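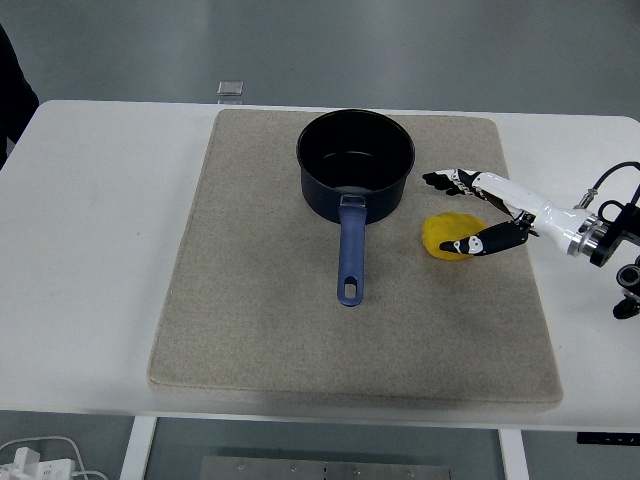

A robotic hand with its thumb on a piece of yellow play dough, beside a saucepan on a felt mat.

Equipment budgeting for manipulation laboratories

Equipment budgeting for manipulation laboratories is the planning of purchases, running costs and replacements for rooms in which robotic arms and hands are set to work on household objects. It is usually carried out once a year, with a smaller review in September when teaching requirements are known.

Scope

A budget normally separates capital items from consumables. Capital items include the arm, the hand, the mounting parts, the controller and the table. Consumables include mats, cables, fingertip covers and the objects to be handled, such as cookware and modelling dough. Software licences are entered under either heading, according to the rules of the host institution.

The Nerkstead method

The planning method used at the Nerkstead laboratory is often cited in guidance for smaller institutions. It was drawn up after the purchase of a Grirkex hand, when the cost of adapters and spare cables had been left out of the original request. Under the method, 15 per cent of the purchase price of each hand is set aside yearly for repair. A further sum of 725 pounds per workstation covers mats, props and cleaning materials.

Soft materials are budgeted separately from rigid ones. Dough dries out and leaves residue in finger joints, so cleaning time is charged to the same line as the dough itself. A saucepan or similar rigid object is expected to last for the life of the workstation.

Procurement

Quotations are sought from at least two suppliers. At Nerkstead the framework suppliers are Granström, for arms and mounting parts, and Getitz, for tables, matting and power distribution. Orders below 1570 pounds may be placed by the laboratory without further approval. Delivery of wrist flanges and brackets is allowed 30 working days, and the arm is not scheduled for installation until these have been received.

Replacement

Hands are generally replaced before arms, as the fingers contain more moving parts and are in direct contact with the objects. Some laboratories lease hands and own the arms outright. Tables and floor fixings are written off over a longer period and are commonly passed to the next project.

See also
Capital expenditure
Robot end effector
Total cost of ownership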